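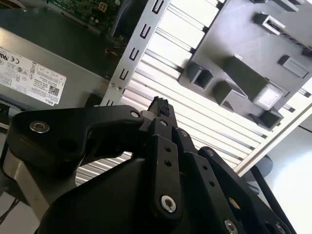 Photo: Limsakul, Pusville workshop

Software Engineer, Robot Perception and Planning (full time)

Limsakul, Pusville
Published: 1 May 2020
Start: September, or earlier if you are free

We are looking for a software engineer to join the Mirnalo team. Mirnalo is our software for taking apart and repairing used desktop computers with a robot arm. Companies send back their old machines by the pallet, and many of them need only a new memory module or a clean drive before they can be used again. People do this work well, but it is slow, and it is difficult to find enough people for it. We would like the arm to do the repeated steps so that our technicians have time for the machines with real problems.

Mirnalo has been in development for 22 months. The arm control is in good condition. The perception and the planning are the parts where we need you.

What is hard in this job

The inside of a computer case is a narrow place with a lot of shiny metal. Cables do not stay where the model says they are. From the wrist camera, the gripper itself covers a large part of the view, and the part you want to see is very often behind a finger. Our present pose estimation was trained on 320 computers of only a few models, and it becomes unsure when it meets a case it does not know.

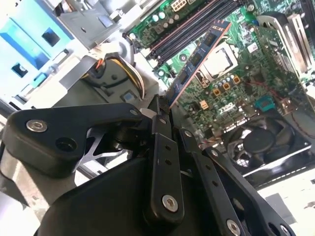
Memory modules are the first part we have chosen to do completely. The planner must find the correct slot, bring the module above it at the right angle, and give the work over to the force controller for the last few millimeters. At the moment the handover happens too early in some runs, and the controller then searches for the slot longer than we like. We think the error comes from the calibration between wrist camera and gripper, but we are not certain, and one of your first tasks will be to find out.

Your tasks

- Improve the detection of slots, latches and connectors in the wrist camera images
- Combine the wrist view with the view of the fixed camera beside the table
- Write and test motion plans that keep the gripper away from cables, coolers and the walls of the case
- Take care of our replay tool, which plays a recorded run again together with all joint values and images
- Write documentation that a technician can follow without calling you

The replay tool deserves a few more words. Every run is stored, also the bad ones, and we now have more than 700 of them. The tool was written by a student and it is useful, but it is slow to load and the search by error type does not work properly. Whoever takes this position may rewrite it in the way he or she prefers.

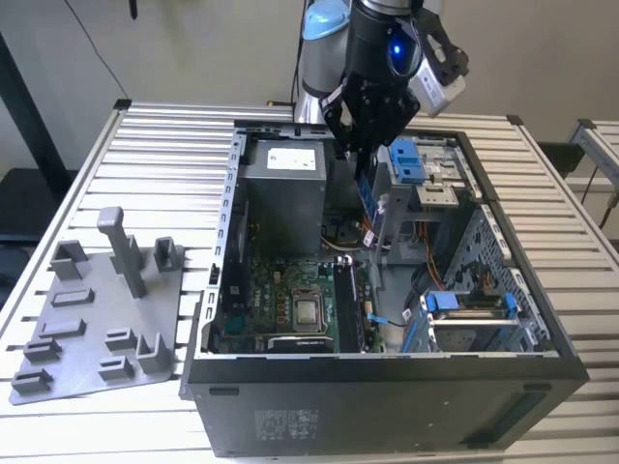
You will work close to the hardware. Your desk is in the same room as the arm, and we expect that you test your code on the real cell several times in a week, after it has passed in simulation. Some part of the work can be done from home, usually one or two days in the week.

What you should bring

- A degree in computer science, robotics or a related field, or the same level of knowledge from practice
- Good Python and solid C++
- Experience with camera calibration and coordinate frames
- Experience with at least one motion planning library
- Patience with real machines

It is nice if you have worked with force control or with learning from demonstration. It is not a condition. You also do not need to know about computer repair, we will teach you.

English is the language of the team. For most of us it is a second language, so please do not worry about small mistakes.

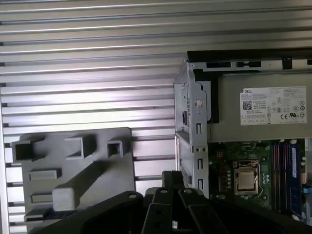

Fixtures and camera mounts are designed at our second site in Lovberg, which is 52 minutes from Pusville by train. You will travel there a few times in a year, and the company pays for the trip. If you need a different fixture for an experiment, you send the drawing or a simple sketch to the colleagues there and they print it.

What we offer

A permanent contract after a trial period of six months. Flexible working hours. A budget for one conference or course per year. Relocation help if you move to Pusville from another region or country, including help with the papers.

How to apply

Please send your CV and a short letter to Gerardo Salazar, who leads the Mirnalo software team. In the letter, describe one robot or vision problem that you worked on, what you tried first and what you changed afterward. A link to code is welcome. We do not ask for a photo or for your date of birth.

We read the applications in the order they arrive, and the position stays open until it is filled. The first talk is by video and takes less than one hour. After it we invite you for a half day in the workshop, where you will look at a recorded run together with two of us and discuss what went wrong in it.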